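Promach Supply
Home > Storage and Bench > Trays and Bins > Jiltetti Bottle Tray

Jiltetti Bottle Tray, Red
Manufacturer: Dumon
Sold in: pack of 2
Availability: stock item, ships from the main warehouse

Small rectangular plastic tray for keeping capped bottles upright at the point of use. Raised sides, sloping front wall, open top. For flat benches, shelves and tabletops.
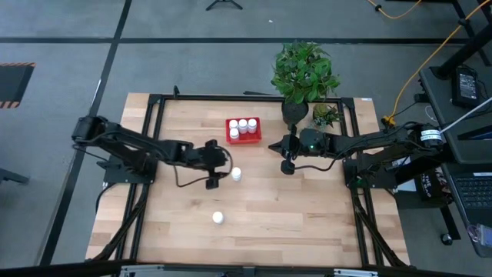
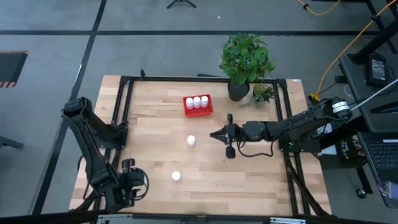

Jiltetti tray in red with white-capped bottles, on a butcher-block top.

Overview

The Jiltetti tray is a one-piece molded tray for small bottles, jars and similar upright containers. It is intended for bench work where bottles are lifted out and put back many times in a shift and where the operator reaches in from above or from the front. The tray has no lid, no dividers and no moving parts.

Small bottles of the size shown stand three abreast across the width of the tray. At that width the row is held by the side walls, and the bottles do not need a separate insert to stay upright during normal handling. Narrower bottles will stand with gaps between them and can shift sideways when the tray is slid. For narrow bottles, order the Dumon clip-in divider listed under Accessories.

The front wall slopes. This gives finger clearance to the lower part of the bottle and lets the contents of the tray be seen from a seated position. The rear wall is vertical and can be pushed flat against a backsplash, a shelf upright or a second tray placed back to back.

Specifications

Material: polypropylene, colored throughout
Color: red
Wall thickness: 2 mm
Maximum distributed load: 2000 g
Top: open
Front: sloping wall
Base: flat, closed, no drain holes
Surface finish: smooth inside, fine texture on the outside of the base
Handle: none
Label holder: none (see Accessories)
Stacking: nests when empty, does not stack when loaded
Pack contents: trays only, bottles not included

Load and handling

The rated load applies to a tray standing on a flat, level surface with the weight spread over the base. It does not apply to a tray hung from a rail or carried by one wall. Carry a loaded tray with one hand under the base.

Dumon tests the design by loading the tray to its rating, lifting it from the base and setting it down again, for about 3000 cycles. Acceptance is no visible cracking at the corner radii and no permanent bow in the base. Light whitening along the upper edge of the front wall is permitted under the test and is cosmetic.

Do not slide a loaded tray across a rough concrete floor. The base texture is there to reduce slipping on wood and laminate, and it wears down quickly on abrasive surfaces.

Bottle fit

The tray is not matched to any one bottle. Check the following before ordering:

Body diameter. Measure at the widest point, including any shrink band or label overlap. Bottles with a cap wider than the body should be measured at the cap.

Height. The bottle should stand clear of the walls by enough to be gripped at the cap or shoulder. Very short jars sit low behind the rear wall and are awkward to take out when the tray is full.

Base shape. Flat and slightly recessed bases stand correctly. Round-bottom containers and tubes need a rack and should not be used in this tray.

Weight. Multiply the filled weight of one bottle by the number to be held and compare with the maximum load above. Most light plastic bottles will be well under it. Glass bottles filled with dense liquid may not be.

When the rear row is full, further bottles can be placed in front of it where depth allows. The sloping wall reduces the usable depth at base level, so a bottle placed at the front should be checked for rocking. If the bottle base rides up onto the slope, remove it and use a second tray.

Recommended surfaces

Butcher block: suitable. Oil-finished tops should be fully cured before the tray is left in place, or a faint outline may remain on the wood. Wipe the underside of the tray before setting it down. Grit caught in the base texture will mark a soft finish.

Laminate: suitable.

Stainless steel: suitable, but the tray slides easily on a polished sheet. A thin mat or the adhesive feet are recommended.

Wire shelving: suitable only with a shelf liner. Without a liner the load is carried on a few lines of contact and the rating does not apply.

Powder-coated steel: suitable.

Positioning on the bench

For a single operator, place the tray toward the back of the work area with the sloping front facing the operator. Leave clear bench in front of the tray at least equal to the depth of the tray itself. Bottles that have been taken out can then be stood on the bench without blocking access to the ones still in the row.

When bottles are returned to the tray, fill the corner positions first and the middle position last. A bottle lowered between two others is guided by its neighbors. A bottle pushed in beside the wall against a row that has spread out tends to catch on its neighbor and tip.

For bench layouts with two operators facing each other, set the tray on the centerline and turn it so the slope faces the person who handles the bottles more often. The tray can be reached from either side since the walls are low, but removal over the rear wall requires a higher lift.

The tray is not fixed to the surface as supplied. Where its location must repeat from shift to shift, use the adhesive feet or mark the corners with bench tape. Screwing through the base is not recommended. Drilled holes start cracks and void the warranty.

Cleaning

Wash by hand with warm water and mild detergent. Rinse and dry upside down. The tray may be washed in a commercial dishwasher on the upper rack with the heated drying cycle switched off.

Isopropyl alcohol may be used for wiping. Do not use acetone-based thinner, abrasive pads or scouring powder. Dried residue from leaking caps should be soaked before it is removed. Scraping with a metal blade leaves grooves that hold dirt.

The base has no drain holes and will retain small spills. This is intentional. The tray is not a rated spill containment device and must not be used to meet a containment requirement.

Color

Red is the standard stock color and is supplied unless another color is requested. The pigment is mixed into the material, so scratches do not show a different color underneath. Slight variation in shade between production batches is normal. If trays are used for color coding, order the full quantity at one time.

Prolonged direct sunlight will fade the red. For window benches the gray version holds its color longer. Gray is made to order and is not returnable.

Accessories

Dumon clip-in divider. Plastic divider that hooks over the rear wall and splits the row. Fits the Jiltetti tray only. Sold singly.

Dumon label clip. Clear clip for a paper label, fits the upper edge of a side wall. Does not fit the sloping front.

Dlamini adhesive feet. Low-profile clear feet, supplied as a sheet. Apply at the base corners after degreasing. Remove with a plastic scraper. Not dishwasher safe.

Dlamini shelf liner. Rigid liner for wire shelving, cut to length at the warehouse. Specify shelf depth when ordering.

Packaging and shipping

Trays are shipped nested with a paper sheet between them. Surface dust from the paper is normal and washes off. Inspect the corners on receipt. Claims for transit damage must be made with the packaging still available.

Pack quantities cannot be split. Large orders are shipped in plain cartons without individual sleeves.

Warranty and returns

Dumon warrants the tray against molding defects, including short fill, warped base and cracks present on delivery. Warranty does not cover damage from overload, drilled holes, solvents, heat above the cleaning limits, or dropping a loaded tray.

Unused trays in stock colors may be returned in original packaging. Trays with adhesive feet fitted are treated as used.

Common questions from customers

Is the tray food safe?
It is sold as a storage tray for closed containers. No food contact documentation is supplied.

Can the divider be fitted after purchase?
Yes. It clips over the rear wall without tools.

Will it go in a freezer?
Not recommended. The material becomes brittle and the corners may crack when the tray is set down.

Are the bottles available from Promach?
Bottles are not part of this listing. See Bottles and Caps under the Containers section.

Does the slope face a particular way when nested?
Yes. All fronts must point the same direction or the trays will jam.

Related items

Jiltetti Bottle Tray, Gray (made to order)
Jiltetti Deep Tray
Dumon Clip-in Divider
Dlamini Adhesive Feet, Clear
Butcher-Block Bench Tops, cut to size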